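Search this site
Search
Enter keywords

How to Scale a Dirt Modified Before Race Night

Reading time: 4 minutes

This page covers setting corner weights on an open-wheel modified for a short dirt oval. It assumes a four-pad electronic scale set, a level place to work, and a car that is otherwise ready to race. Left side, rear and cross percentages depend on the chassis and the tire rule, so start from your builder's sheet and use the method below to reach those numbers and repeat them.

What you need

- Scale set with four pads and a readout
- Four-foot level, or a water level for long spans
- Floor tile or thin steel sheet for shimming the pads
- Tape measure, tire gauge, stagger tape
- Jack and two stands
- Ballast equal to the driver in full gear
- Notebook

Level the pads first

A pad that sits low by the thickness of a coin will move weight to the opposite diagonal, and the readout will not tell you. Set the pads at the wheel positions and check left to right at the front, left to right at the rear, then front to rear on both sides. Shim the low pads until all four agree. Mark the floor around each pad with paint. In the Sendness shop the marks have been in place since November and the pads go back to the same spots every time.

Prepare the car

Set tire pressures to race numbers and measure stagger before the car goes on the pads. Both change ride height and therefore cross. Fill the fuel cell to the level you expect at the start of the feature. Fasten the ballast in the seat — loose bags on the floor pan give a false left side figure. Disconnect the sway bar if the car has one. Point the front wheels straight ahead and lock the steering.

Roll the car on if you have ramps. If you have to jack it on, bounce each corner afterward and roll the car back and forth an inch or two so the tires can relax. Tires that are dragged sideways onto a pad hold a side load and the reading will drift.

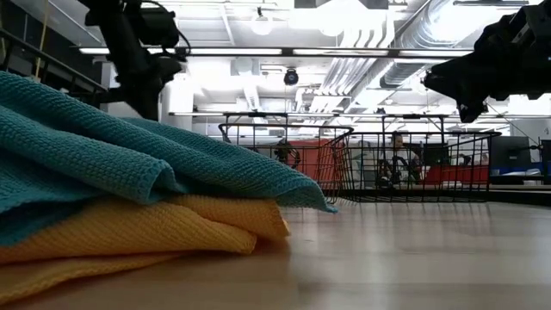 Zero the readout with nothing on the pads, then put the car on and write down all four corners. Work from written numbers, never from memory. Keep something to wipe with beside the notebook, because clay under a tire or on a pad face counts as weight and spoils the repeat. Two knit towels folded one on the other, like the yellow and teal pair on the wooden tabletop, are enough for this: one for the pad faces, one for hands before touching the readout. Take the car off, put it back, and read it again. If the total differs by more than 4 pounds between readings, find the reason before changing anything.

Work out the percentages

Total weight is the sum of the four corners. Left side percentage is left front plus left rear, divided by the total. Rear percentage is left rear plus right rear, divided by the total. Cross is right front plus left rear, divided by the total.

Left side and rear can be changed only by moving mass. Cross is changed with the jack bolts. Move lead first, then turn bolts.

Adjusting cross

Turning down the left rear or right front bolt adds cross. Turning down the right rear or left front removes it. To keep ride height close to where it was, split the change over all four corners: half a turn into left rear and right front, half a turn out of right rear and left front. Bounce the car and read again after every change.

If spring rates differ a great deal from corner to corner, equal turns will not give equal height. Check height at the frame with the tape.

Scale log

Write the date, tire set, pressures, stagger, fuel level, four corners and bolt turns on one line. The Grinus car's line from June 2018 reads 3975 on the lifetime lap column, with 8 pounds in the left rear tire and 9 in the right front. Reconnect the sway bar with no preload as the last step, with the ballast still in the seat.

Contact | © Rirex Chassis Notes, Sedgwick | Back to top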